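The Yellow Room

Hertta Heinonen had worked the front counter at Valtonen for six years before they gave her the flowers. Valtonen sold vases, and a few other things for the home, out of a long building on the road to Edau. The flowers were only there to make people want the vases.

"They're artificial," her manager said. "You can't kill them."

She got a carton of roses and a budget of 235 for everything else. She spent most of it on yellow wallpaper with white vases and red roses printed on it. The manager thought it was too much. Hertta thought it looked like her aunt's dining room in Brasura, where the good vase stood on the sideboard all year and was filled twice, in June and at Christmas.

Her aunt had had rules. Orange did not go with white. Tall stems went in first. You never put anything in the purple vase, because the purple vase had been a wedding present and water would mark it. When Hertta was nine she had put a dandelion in it anyway, and her aunt had let it stay until it closed up, then dried the inside with a dish towel wrapped around a wooden spoon. Neither of them mentioned it again.

The aunt died in December. The house went to a cousin, who sold the furniture to a dealer in Dotach for 1,697 and sent Hertta a list of it. The sideboard was on the list. The vase wasn't.

She called the cousin.

"Purple?" he said. "I don't remember a purple one. There was a box that went to the church."

She drove to the church on her lunch break. The box had been sold already, all of it, to a woman with a van.

So when she unpacked the stock at Valtonen and found a dark one with ribs down its sides, she stood holding it for a while. It was the wrong height and the glass was too heavy. She put it at the back on the left, next to the ruffled one, and got on with the roses. She laid them out on the gray table in a heap and thought about which should go where.

The orange ones went in the clear glass. The manager came by with his coffee and looked.

"What about the purple one?" he said.

"That one stays empty."

"It would sell better with something in it."

"I know," Hertta said, and picked up a white rose and turned it over to straighten the leaves. 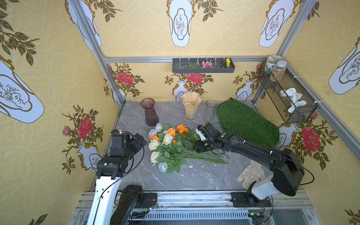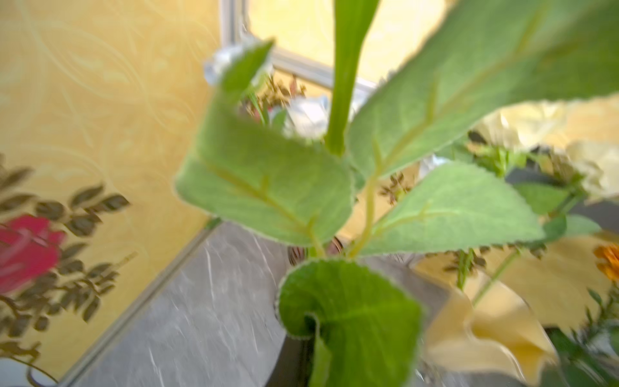
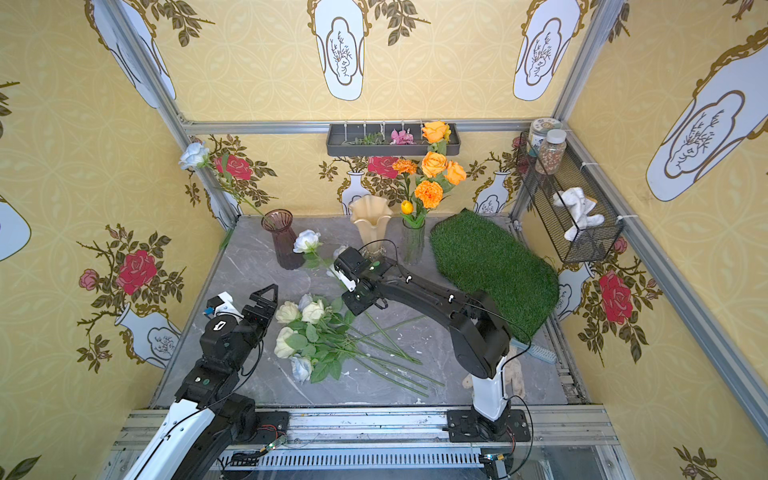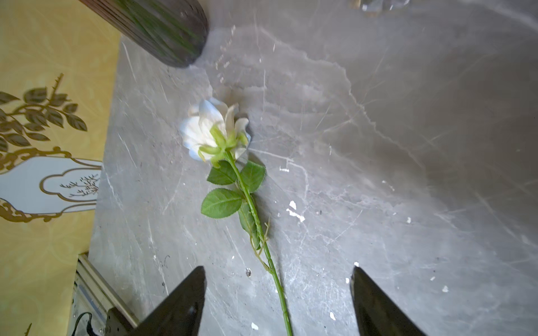
Artificial roses and greenery, with yellow wallpaper and a gray marbled tabletop among the settings.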